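4.2 Picking the moment of contact

Before we get to numbers I want to spend a while on how we label a grasp, because this is where I changed my mind the most during the project, and because the two earlier versions of Vukimus got it wrong in ways that took me months to notice.

Our first labeler was dead simple. It watched the opening of the jaws, waited for the opening to stop shrinking, and called that frame the grasp. For blocks and bottles that works great. You close, the object stops you, the curve goes flat, done. I was pretty happy with it until I ran it over the Plovville recordings, which are full of ordinary home tableware, and the labels came out all over the place. Thin things don't stop the jaws until they're almost shut, and people slow down before they touch a thin thing anyway (I do it too, I checked), so the curve goes flat early, picks up again, and then goes flat for good. The labeler happily grabbed the first flat part every time.

The second version added the picture from the tool's own camera, and that's the version the rest of this section builds on.

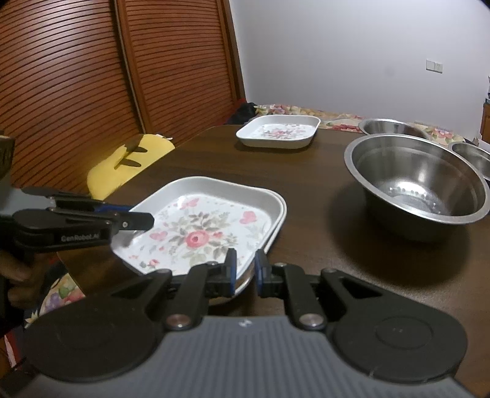
Figure 2. A rim grasp seen from the hand-held tool. The two blue contact pads close on the near rim of a square tray.

Contact, for our purposes, is a property of the pads and the object together, and the labeler should only look at those two things. That sounds obvious written down, but the second version looked at everything. It took the whole view, squeezed it down, and let the network decide what mattered, and what the network decided was that tables matter. The rim grasp in Figure 2 is a nice case for thinking about this: the part we care about is the bit of off-white rim between the two blue pads, and it's tiny compared with the large steel bowl over on the right, with all its reflections. A network that gets the whole view has every reason to pay attention to the bowl. So in the current version we crop tightly around the pads first. The crop moves with the fingers, which is easy because the linkage only has one way to go, and the jaw opening tells you where the pads have to be.

The crop did more for us than any change to the network itself. I'd spent a good chunk of March fiddling with layers and learning rates, and then a rectangle fixed it! (I'm still a little sore about that.) Once the crop was in, we went back to the smallest network we had and it was fine, so that's the one we kept.

There's a cost, though. With a tight crop you lose the other tool. A lot of our material is two-handed, and a second gripper coming in from the side can tell you something about what the first one is up to. We tried feeding the wide view back in as a separate, much smaller input. It helped on handovers, where the object ends up shared between two pairs of jaws, and did nothing I could measure anywhere else. We left it as an option, turned off by default. If your own recordings are mostly handovers, turn it on.

The next question was what to do with rims in particular. A rim grasp is a funny thing to label. The pads come down on either side of an edge, so for a stretch of time the object is between them and neither pad is pressing on it. Is that contact? Our annotators couldn't agree, and when I sat down and tried to label a batch blind, I couldn't agree with myself either. I'd mark one clip at the moment the rim slipped between the pads and the next one at the moment the pads stopped. Both are perfectly sensible choices. They just can't both be the label.

We ended up with two labels. The first we call enclosure: the edge is between the pads. The second is closure: the pads have stopped moving relative to each other and the object is between them. Every grasp gets both, even the boring ones where they fall on the same frame. For a block they nearly always do. For a rim they come apart, and the size of the gap turned out to be a useful signal all by itself, which I hadn't planned on. A long gap usually means the operator was lining something up. A short one means they went straight in. We hand that gap to the policy as an extra input, and the Jusesum planner uses it to decide how slowly to approach.

For checking, we had 941 grasps labeled by hand with the two-label scheme, and 12 of them got thrown out after review. Those were clips where the pads were hidden at the moment that counted, mostly behind the object being grasped, so there was no honest way to say when closure happened. I went back and forth on keeping them in with a wider tolerance. In the end I'd rather have a slightly easier set that means something than a harder one with guesses mixed in, but I can see the argument on the other side, and the clips are in the release under their own folder if you want to make the other choice.

One thing we did not do is judge whether the grasp was any good. Closure says the pads have stopped with something between them. It doesn't say the thing will stay there when you lift. People who've read drafts keep assuming that it does, so I'm spelling it out. Lift success gets its own label, it comes from later in the clip, and Tarar computes it separately from the motion of the object. Keeping the two apart makes the files a bit clumsier to work with, and I've had complaints. But a grasp that closes well and then slips is exactly the kind we want the policy to see, and if you fold the two labels together those clips just look like noise.

The crop size is the one setting I'd suggest playing with. We set it from the width of the pads and then left it alone. Wider pads will want a bigger crop, and if your pads are close in color to the things you pick up, expect enclosure to suffer before closure does. Section 4.3 covers how the labels get passed to the planner.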